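Search the forum Go Advanced search

We use cookies to keep you logged in and to remember your settings. OK Manage cookies

Matt white in a dark hallway, am I mad?
March, started by Ottavio Greco

Ottavio Greco
Hello all, long post so put the kettle on. We moved to Plirkholm in the winter and the hallway at number 74 is the one room I can't get right. It's long and narrow, with a curved wall where the stairs turn, and the last people had it in a sort of custard gloss that bounced every bulb straight back at you. My wife wants it dark, I want it white, and after a good deal of tea we've agreed to ask strangers. I've got a tub of Parorix flat matt in the shed, 10 litres, bought on offer, and I'd love to use it up if it's any good. Has anyone lived with it?

marrowfat
We had Parorix in the back bedroom for years and I was very fond of it. It goes on thick and needs a good stir, and I'd thin the first coat a touch on new plaster. What I would say is that white on a curved wall is never one white, and people get a shock when they've painted three sample cards and held them flat against the window!

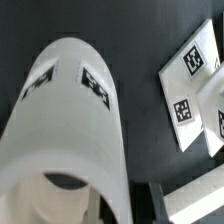

Paint your samples straight on the curve, Ottavio, and leave them up for a few days before you commit. My sister did hers on the flat bit by the front door and then couldn't understand why the stairs looked like a different colour altogether (same tub, same brush, same sister). A matt white on a rounded surface goes soft grey down the sides, as it does there, and I think it's lovely, but you do want to know it's coming. The same goes for anything with a pattern, so if you're tempted by a stencil or a border, notice how squashed the left-hand square looks where it goes round the slope, when the right-hand one is so much easier to make out. I'd keep borders for the straight walls.

tilly_on_the_hill
Sorry marrowfat, I've got to disagree, flat matt in a hallway is asking for trouble. We've 4 children and a wet dog and I spent two winters going round with a damp cloth, and the cloth left shiny patches worse than the marks. Get the Lamadska wipeable eggshell and be done with it. I know it costs more, and the smell hangs about, but you'll have your evenings back.

marrowfat
Eggshell on old plaster shows every lump though, Tilly love. You'd see a hundred years of bodging in that hall.

tilly_on_the_hill
Then fill the lumps!

Ottavio Greco
There are a great many lumps. I've filled what I can reach and I'm waiting for my brother-in-law to bring the long ladder back. Would pale grey be kinder than white, do you think? My wife could be talked into pale grey. 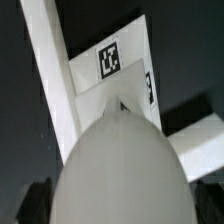

tilly_on_the_hill
Pale grey was my first thought too when we did our landing, and I'll admit it's very restful first thing in the morning. We used one called Simard, left over from a friend's kitchen, and put two coats over a white undercoat. But it isn't the miracle people make out, and you can see the darker smudges near the top of the grey dome, faint as they are. Ours went just the same by the light switch. Your wife may have the right idea with the dark, mind you, going by how crisp the white looks with all that blue-black behind it. Dark walls, white banisters, and wipeable paint on both, please.

marrowfat
Now that I could live with. I'd still do the walls in matt, so we haven't made peace entirely, but white woodwork on a very dark blue would be handsome. Do the ceiling first. I always forget and end up with freckles on everything.

Ottavio Greco
I've just read all this out over supper and my wife is looking unbearably pleased. Dark blue it is, then, at least for the bottom of the stairs, and I'll try a patch of each finish on the curve and see which one survives the coats and bags. The Parorix can do the ceiling. Thank you both, you've been very patient with me, and I'll come back when the ladder does.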